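Batte, balles, gants : l'entretien du matériel de cricket à la maison

Avril arrive, les sacs ressortent du garage et c'est un de mes moments préférés de l'année ! On ouvre la fermeture éclair, ça sent l'herbe de l'été dernier (et parfois autre chose…), et on se dit qu'il faudrait peut-être s'en occuper avant le premier entraînement. Voici comment je fais, sur la table de la cuisine, avec trois fois rien.

Huiler la batte

Il faut de l'huile de lin crue, pas de l'huile de lin cuite ni de l'huile d'olive, par pitié. Deux cuillères à café suffisent pour une batte adulte. On étale au chiffon doux sur la face, les bords et la pointe, en laissant de côté l'emmanchement et les autocollants. Ensuite on couche la batte à plat, face vers le haut, toute une nuit. Le lendemain, si le bois a tout bu, on passe une seconde couche encore plus légère. Une batte trop huilée devient lourde et perd son rebond, alors la main légère !

Attention au chiffon : imbibé d'huile de lin, il peut s'enflammer tout seul s'il reste en boule. Étalez-le bien à plat dehors, jusqu'à ce qu'il soit sec et raide, avant de le jeter.

Le maillet

Une batte neuve se prépare au maillet, même quand l'étiquette la dit prête à jouer. On commence doucement, par petits coups réguliers sur la face, puis on insiste sur les bords en arrondissant, à 45 degrés, sans jamais taper sur la tranche elle-même. Aslı Güler, avec qui je joue à Pirkesora, a noté 219 coups pour sa première séance et elle en a fait beaucoup d'autres derrière. Prévoyez une serviette pliée sous la batte et prévenez les voisins, c'est sonore.
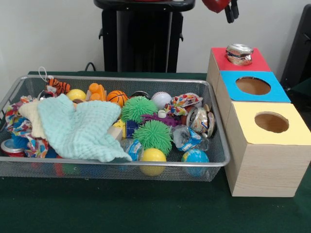

Panier en fil métallique et boîtes à dessus colorés.

Changer le grip

C'est la petite réparation qui donne l'impression d'avoir une batte neuve. On coupe l'ancien grip au cutter, dans la longueur, en partant du haut et en dirigeant la lame loin des doigts. Pour enfiler le nouveau, le cône en bois fait merveille : un peu de talc à l'intérieur du caoutchouc, on roule le grip sur le cône, on pose le cône au bout du manche et on pousse. Si ça coince, ne tirez pas dessus comme un sourd, remettez du talc. Un tour d'adhésif en haut et en bas, et c'est fini.

Gants et jambières

Jamais en machine. Pour les gants, une éponge à peine humide avec une goutte de savon de Marseille, puis séchage à l'air, paume ouverte, loin du radiateur — le cuir devient cassant en un rien de temps. Du papier journal dans les doigts pendant la première heure, c'est magique. Les jambières supportent une brosse souple et un peu de bicarbonate sur les taches vertes. Pensez aux sangles : le velcro plein d'herbe se nettoie très bien avec une vieille brosse à dents.

Les balles

Essuyez-les au chiffon sec après chaque partie, surtout la couture. Une balle mouillée se laisse sécher à température ambiante, sur une grille. Les plus fatiguées passent chez nous dans une chaussette suspendue à une corde, et hop, de quoi s'entraîner au jardin !

Et le sac ?

Videz-le complètement, retournez-le, secouez. Une nuit avec une coupelle de bicarbonate au fond, fermeture à moitié ouverte. J'y ai retrouvé l'an dernier un protège-dents et les clés d'Ebbe.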